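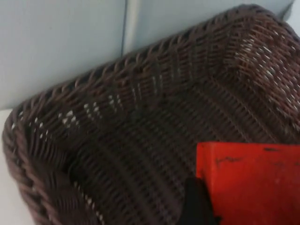
Faut-il prendre le pass « Madville Découverte » pour un séjour de quatre jours à Flostodia ?

Bonjour à tous. On part en octobre, mon mari et moi, quatre jours sur place dont un presque entier perdu dans les transports. L'office de tourisme pousse très fort le pass Madville Découverte (bus, bac, trois musées, réductions diverses) et je vois partout des blogs qui jurent que c'est « rentabilisé en une journée ». Je me méfie un peu, surtout quand le même article contient un lien pour l'acheter. On marche beaucoup, on visite un musée par voyage, deux s'il pleut. On loge chez Du Plessis, la pension derrière le port. Est-ce que ça vaut le coup dans notre cas, ou est-ce qu'on paie à l'unité ?
Tyra Nyberg

Réponse de Imtiaz Herath
Payez à l'unité. Le pass ne devient intéressant qu'à partir du moment où l'on prend le bac tous les jours et où l'on fait les trois musées, et avec un musée par voyage vous en êtes loin.

Je l'ai acheté une fois, la version 72 heures. Premier piège : les heures courent à partir de l'achat, pas de la première utilisation. Je l'avais pris en ligne la veille au soir, très content de moi, et j'ai donc payé une nuit de sommeil. Deuxième piège, le bus de l'aéroport n'est pas compris. La page d'accueil parle de « tous les transports de la ville », et l'aéroport n'est pas en ville, voilà. Vous trouverez ça dans les conditions, tout en bas, si vous avez de bons yeux.

Les réductions diverses, parlons-en. Un café offert pour un repas acheté dans un restaurant où je n'aurais pas mis les pieds, et dix pour cent dans une boutique de savons. Je n'ai jamais réussi à utiliser celle de la location de vélos – le loueur m'a dit que l'accord était terminé depuis un moment.

Pour le trajet vers le centre depuis chez Du Plessis, tout se fait à pied. Ça monte au retour, pas de quoi prendre un bus. Le bac vers Wolard, en revanche, mérite le billet aller-retour. Prenez-le au guichet du quai, la machine avale les pièces et ne rend pas toujours.

Si vous tenez à un musée, le musée maritime. Les deux autres, je n'ai pas compris ce qu'on y montrait.

Réponse de Žofie Zelenák
Nous on l'a pris et on était ravis !! Très pratique, on ne sort pas son porte-monnaie à chaque fois. Les gens critiquent toujours tout. Par contre je ne sais plus combien on l'a payé, c'était dans un forfait avec l'hôtel.

Réponse de Jahangir Thambiah
Je suis d'accord avec Imtiaz sur le fond, mais pas sur les musées. Le petit musée de la Poste est très bien si on aime le genre, et il est gratuit le premier dimanche... enfin il l'était, je ne garantis rien, vérifiez à l'entrée et pas sur leur site, qui affichait encore les horaires d'été quand j'y suis passé en plein hiver.

Sur Wolard, je serais plus réservé que lui. On vous vend un « village de pêcheurs authentique ». J'y ai vu un parking, une église fermée et trois terrasses avec la même carte plastifiée. Le sentier côté nord est beau, d'accord, à condition de tourner le dos au débarcadère tout de suite. Comptez environ 100 minutes pour faire le tour, davantage s'il a plu, car la partie dans les rochers glisse. En octobre le dernier bac du retour part plus tôt que ce que dit le dépliant de la pension. Regardez l'affiche sur le quai en arrivant et croyez l'affiche.

Quant aux blogs, il y en a un qui additionne les trois musées, le bac deux fois et le petit train touristique pour arriver à son économie. Qui fait ça dans la même journée ? Il faudrait courir, et encore, le petit train ne circulait pas hors saison quand j'ai demandé. Faites la liste de ce que vous feriez sans pass, additionnez, comparez. Si l'écart est de deux ou trois pièces en faveur du pass, je prendrais quand même les billets, on garde la liberté de rester au café quand il pleut.

Commentaire de Tyra Nyberg
Merci, billets à l'unité donc. Je ne savais pas pour les heures qui démarrent à l'achat, c'est un peu fort. Jahangir, le sentier nord, on peut le faire avec des baskets ordinaires ?

Commentaire de Jahangir Thambiah
Par temps sec oui. Sinon restez sur la partie haute, jusqu'à la balise, et revenez par le même chemin.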